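Home » Tips » Kitchen and workshop » The table that collects things

Clearing a table that everyone uses

Posted April 23, 2018

A table against a wall fills up from the back. Things get pushed out of the way to make room at the front, and they stay there. The back row then becomes a store of odds and ends that have no place of their own.

Start with one rule: the back edge holds four things at most. When a fifth arrives, one of the others goes back to where it belongs. Do this at the end of a job, while you still remember what you used.

Use a shallow dish for small items. A deep pot hides what is in it and you end up tipping it out to find a screw. A round dish the width of a saucer or a little more is enough. Metal or clear both work. Empty it once a month and throw away the wrappers.

Stand tape on its edge if you use it often, as it is easier to pick up that way. Fold the loose end under by a finger's width before you put the roll down. Our 36 mm roll from Trurico has lasted since last June with this treatment.

Toy bricks are the other thing that turns up on our table. Pick them up last and put them straight in their tub, which in our case is an old Vidum biscuit tin.

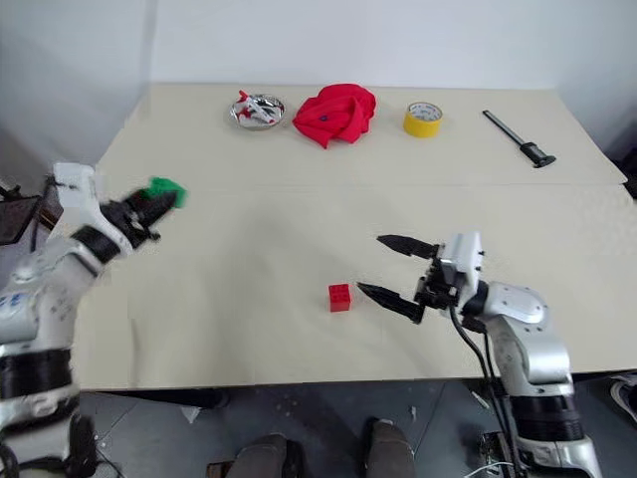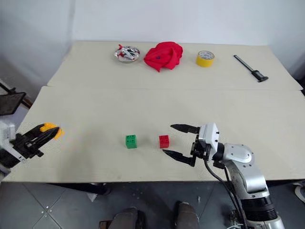
Small red toy brick at the front, odds and ends kept along the back.

Cloths should be shaken out and hung up. A cloth left in a heap dries slowly and starts to smell, and it will hide anything you put down next to it. If you have no rail, a hook on the side of the table will do. We use a plain Undden one, screwed in from underneath.

Tools with a thin shaft or a point are best laid flat, handle towards you. Leave them on the table only while the job is going on — after that they go in the drawer.

Wiping down

Light tabletops show every mark, so wipe them daily with a damp cloth and a drop of washing-up liquid. For sticky patches left by tape, rub with a little cooking oil, wait five minutes, then wash it off. Where two panels meet, crumbs settle in the join. Run a dry, soft toothbrush along it before you wipe, or the water will carry the dirt further in.

Tiled floors: sweep under the front edge first, then mop.

More in this section: Sorting a screw drawer | Dalisay shelf liners, how to cut them | Getting glue off tiles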